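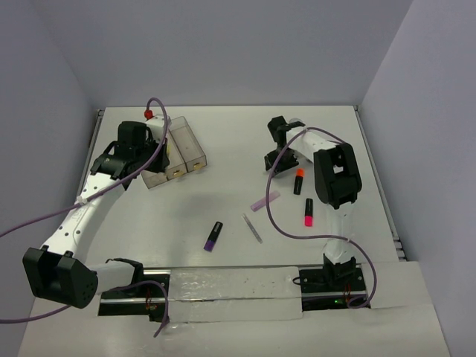 Liis Stankevičius

Raili Laitinen has spent most of this year steering two robot arms by remote control, and she would like people to stop calling it teaching. "I drive, it records," she says. "Whether anything gets learned, we find out later."

The task at Testeo is putting pens and markers away in a clear plastic container. It sounds like a chore for a five-year-old. Laitinen and her colleague Joni Riihimäki have recorded 1241 demonstrations of it so far, and I asked what that buys.

"A robot that can put away these pens, on this table," Riihimäki says. He is the optimist of the pair. Pressed on what happens with a different table, he says the next round of recordings should help. I have heard that sentence before, at Detumon, two years ago.

Driving both arms at once is harder than the promotional clips suggest. You have no feeling in your fingertips, Laitinen says, so you watch the gap and guess. A thin pen lying flat is the worst. New operators get 40 practice runs before anything of theirs is kept.

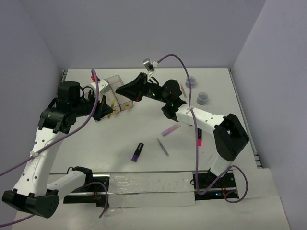
The two arms over the table, with highlighters and pens lying between them.

And the bad runs? Some are thrown out, some are kept on purpose, and the two of them don't agree on which. Riihimäki wants the fumbles in, so the arms can learn to recover. Laitinen thinks a fumble is a fumble. "If I hesitate, it hesitates," she says. "I've seen it copy a pause I made on a Tuesday when I was thinking about lunch."

I asked for a success rate. Riihimäki said it depends how you score it – a pen half in, half out, for instance – and offered to send something. At the time of writing nothing has come.

Laitinen was more direct. Would she have it tidy her own desk? "No. I'd be there all afternoon picking things up."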